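Search this guide Go

3. Setting up your chapter in Sendmont

1. Log in and pick your school. Mine is Wutstead.
2. Add your members — I paste in all 40 at once.

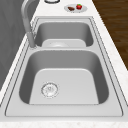
Can two advisers share a login? Give each one a separate account, or the dues log gets messy.

3. Enter contest sign-ups before you print badges. 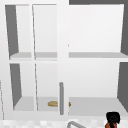
Then hit Save — it won't save for you!

Caution: deleting an event deletes its scores.

Comments
Step 3 saved me, thanks
Does this work for middle school?

Contact | © Devard | Back to top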